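What Happens at a Robot Open Day?

Have you ever wanted to stand next to a real robot and watch it do its job? I have, ever since I was small enough to think the dishwasher was one. (Is it? Keep reading and you can decide for yourself!) So when the robot workshop in Dasterville opened its doors to visitors this April, I was in line before they had even unlocked them.

The workshop is in an old brick building that went up in 1880. It used to be a button factory, and there are still buttons stuck between the floorboards if you look hard. I found a blue one. Now the ground floor is full of robots, and on open day you can walk in and ask as many questions as you like.

First, what is a robot?

A robot is a machine that can sense something, decide what to do about it, and then move. It needs all of those. A toaster gets hot, but it has no idea whether there is bread in it. A robot has sensors, such as cameras, that tell it what is going on nearby. It has a computer that works out what to do. And it has motors, so it can do it.

The word "robot" comes from an old Czech word for hard work that people were forced to do. I think that's why the team in Dasterville named their first robot arm Worker. Their second arm is called Bayram, after a cat who used to sleep on the warm computers. Bayram the arm does not sleep on anything.

How does an arm know where to go?

Hold out your own arm and touch your nose. Easy, right? Now think about how many parts had to move. Your shoulder turned, your elbow bent, your wrist tipped a little, and you did it all without thinking.

A robot arm has joints too, and each one has a motor inside. The computer has to tell every motor how far to turn, and when. If one of them is a bit off, the arm ends up in the wrong place — and the nose gets missed completely. At the open day we were allowed to try this with a small practice arm that had 4 joints and a knob for each one. My job was to ring a bell. I rang the table, the lamp stand and my own elbow before I got the bell, and there was a girl behind me in line who did it on her first try!

Practice, practice, practice

Lots of robots learn from examples. A person steers the arm through a job, and the computer saves what the camera saw and how the joints moved. Then they do it again, with the things put in different places. The team told us that for one simple job, picking something up and putting it down again, they had saved 2000 tries. I asked if the robot got bored. It doesn't, but the people do, so they swap over every 10 minutes and there's a cookie jar next to the chair.

Why so many tries? Well, think about a banana. You know it's a banana if it's upside down, or half under a napkin, or in a dark kitchen. A robot has to see lots and lots of examples before it gets good at that.

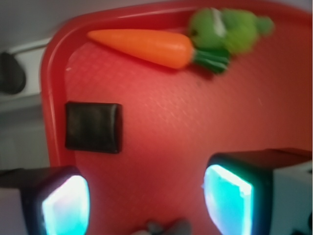 My favorite part of the day was looking through the robot's own eye. The camera sits down near the gripper, which is the robot's hand, so you see the job the way the robot does, with its two fingers poking up at the bottom of the view. On the insides of those fingers are pads that glow a bright blue-green, and a bit of the glow even lands on the red tray! Now look at the toy carrot lying on its side. If you were the gripper, where would you grab it? The pointed end is skinny and the leafy end is fatter, so that makes a difference to how far you'd have to close your fingers. Something soft and fuzzy, like a plush toy, is a different puzzle again, as it squashes when you squeeze it.

Try it at home

You can be a robot too. Tape a spoon to your thumb and another to your pointer finger, so the spoons make a gripper. Ask a friend to put a sock, a grape and a pencil on a tray. Now close your eyes and let your friend steer you, using only the words left, right, forward, back, down, close and open. Don't cheat and feel around with your other hand!

I tried it when I got home and it took me ages to get the grape. The sock was quick.

Can I go to an open day?

Lots of workshops, colleges and science museums have them, so ask a grown-up to help you look for one nearby. The Dasterville team is taking Worker over to the library in Stetolmont next, and visitors there will get to have a go with the practice arm and the bell. Wear shoes you can stand in for a while, and bring your questions on a piece of paper. I forgot half of mine, including the one about the dishwasher.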